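Keeping a Two-Arm Cable Cell in Order

Wernau, May 2020

The cable-sorting cell at Wonow is a small one. Two arms share a single bar at the front of a pale three-sided enclosure, and everything they handle lies on a dark gray mat between that bar and the back wall. The job is to take mixed wire and cable off the floor of the cell and put it into white plastic baskets. The work of keeping the cell fit to do that takes up more of the shop's log than the sorting does.

Most of the entries concern the arms' own cables. Each arm has a thick purple lead that runs along its links to the wrist. The lead has to be long enough to let the elbow fold fully and short enough to stay off the mat. The first length tried was too short and pulled at the wrist connector when both joints were extended. The second hung low and was picked up by the opposite gripper along with the stock. The present lead is 34 mm longer than the first and is left free at the elbow, where it forms a loop. The loop is checked at the start of each shift with the arm moved by hand through its full range, power off. If it catches on the elbow housing at any point, the slack is moved toward the base and the check is repeated.

Fasteners come next. The links are white printed parts, and screws driven into them loosen under repeated reversals. The schedule calls for a pass over all joint screws after every 20 hours of running, beginning at the base and ending at the gripper. Thread locker is not used on the printed parts. A screw that needs tightening on two passes in a row gets a new insert.
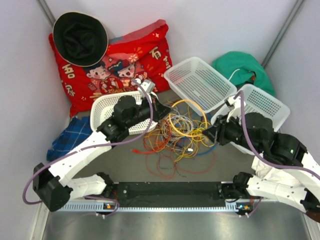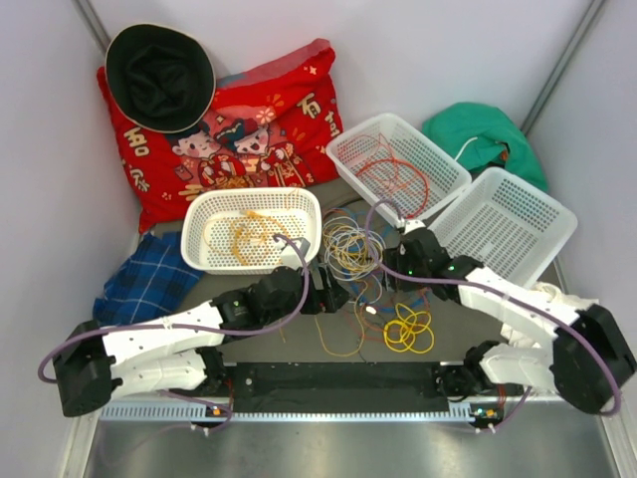
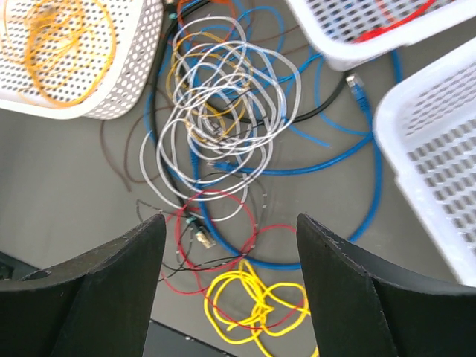 The Wonow cell with cable stock on the mat and white baskets around it. The first two views take in both arms; the third looks out between the fingers of one gripper.

Calibration follows any work on a joint, however minor. The arm is brought to its rest position against a printed block, the servo offsets are read, and the values are compared with the sheet kept at the cell. A difference of 3 counts or fewer is recorded and left alone. Anything larger is written back to the controller and the arm is run through its reference moves again. Both arms are checked even when only one has been opened, as they meet over the middle of the mat and an error in either shows up there. A ring of wire held between the two grippers is a useful test piece. With both arms in agreement, the ring stays open and level as they move together. With one of them off, it twists or slips from a finger.

The fingers wear at the tip. Thin wire is harder on them than heavy cable, because it is gripped nearer the end and dragged across the edge. Tips are wiped with a dry cloth, inspected under a lamp, and changed in pairs. A worn tip against a new one closes slightly off center, and a plug or a single strand will roll out of the gap.

The wrist view is set up last. Focus is adjusted on a coil lying on the mat, with the fingers part open, and then locked. The fingers should stay in view at the lower left and lower right. If one of them drops out, the mount has shifted and the arm goes back to calibration.

Basket positions were the subject of a long argument with Cirnstead, the integrator. The original layout fixed the baskets to the mat. Ó Dálaigh, which wrote the motion software, asked for them to be left loose, and they have been loose since November. An arm may now nudge a basket without stalling. The cost is that the drop points have to be found again before each run, a step of 7 minutes that the shop has not yet managed to shorten.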